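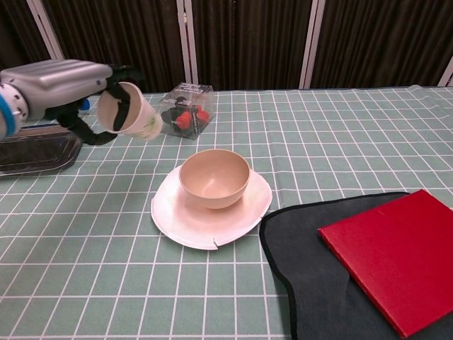
Craft room, main table with the checked cloth. Bowl and plate, centre; grey mat, right.

Rumville House: craft room table check
Last updated: March

Done before the room opens. Mark each line OK, ACTION or N/A and write a comment if it is not OK.

1. Tablecloth flat, no trip or snag risk
OK. Slight wrinkles, more so near the back right corner. Pull straight before setting out.

2. Crockery sound
ACTION. The bowl is fine. The plate under it has a small chip or crack at the front edge. The wavy rim makes it easy to miss, so run a cloth round it. Take out of use and replace from the Tillman cupboard.

3. Paper cups
OK. Throw away after one use. No hot drinks on this table.

4. Clear plastic box
OK. Label is on the top edge. Red and black item inside, looks like a toy. Check for small parts if under 3s are booked in.

5. Metal tray
OK. Keep it fully on the table. Run a finger along the raised rim for burrs.

6. Mat and red board
ACTION. Board is lying at an angle on the mat. Set it square and well in from the table edge.

7. Curtains behind table
OK. Keep 30 cm clear between the cloth and the curtains. Heater stays off on that side.

8. Walkway
OK. 90 cm needed on the door side, measured with chairs pushed in.

Actions to be closed before the next session. Chipped items go in the Stivavlow bin, wrapped in paper, never in the general waste.

Checked by: Rónán Coughlan
Next check: 6 weeks

Contact the Rumville House office | © Rumville House | Back to top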